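4.3 Comparing two grippers on a two-arm table

Use this section to try a second gripper against the one already set up. Allow 14 minutes per gripper. The steps apply to controllers running Wilarum 7 or later.

CAUTION: Press the stop button before reaching over the table. The arms hold position under power and can move when a program is loaded.

1. Open the Brelero panel and select Compare, then New.
2. Enter the payload for each arm. Include the gripper and the part.
3. Set closing speed to 200 for both grippers. Leave force at the default.
4. Place the test parts on the table. Use at least one flat part with a thin rim and one open container.
5. Jog the arm until the fingers are on either side of the rim, then press Close.
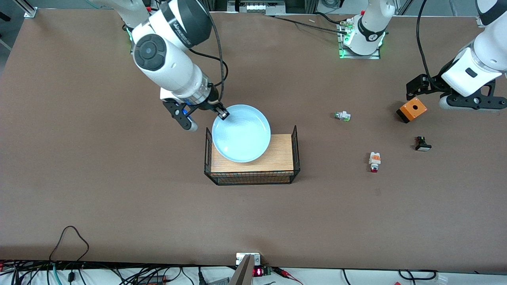
6. Lift slowly and hold. If the part tilts, lower it and move the grip point closer to the middle.
7. Save the result under a new name. Repeat steps 4 to 6 with the next gripper.

Note: Check cable slack at the wrist before any turn of more than a quarter circle. A cable that pulls tight will spoil the force reading.

Note: Error 1025 means the two arms are closer than the set limit. Back one arm away by hand jog and press Reset.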